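# Druvholm mixed bowls, set of four

14 December 2021

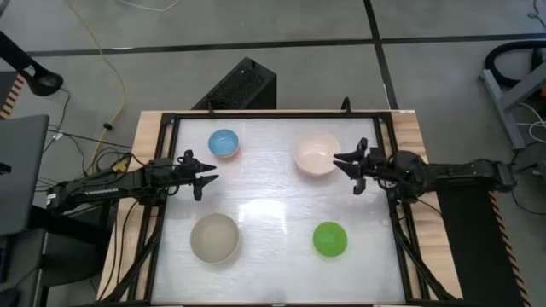
Are they worth buying if you already own bowls?

Only if yours are chipped or don't fit in the cupboard. A bowl is a bowl, and these do the same job as whatever you have now.

I paid 30 dollars for the set, delivered by Stusley, and the listing promised "a color for every mood." I have my doubts about that. You get two large bowls, one pale pink and one grayish beige, and two small ones in blue and bright green. The small pair are close enough in size that I don't see why they weren't sold as a pair.

The beige one is the best of the lot. It has a smooth matte inside and a lighter rim, and I reach for it first when I make salad. The pink is a bit shiny inside, which I like less, though Meron Alemayehu next door prefers it and has borrowed it twice. The blue has fine ridges inside. They look nice. They also hold on to oatmeal, so soak it before you wash it.

The seller says the large size holds 700 ml. I filled mine with a kitchen jug and got there only with the water right at the rim, where you can't carry it across a room. Call it a generous soup portion and ignore the number.

No chips after 17 days, but that proves very little. I'll check again in April.

Gemechu Tufa wrote in to recommend the plain Endale bowls instead. I haven't tried them. If they come in one color and stack properly, I'd probably buy those next time.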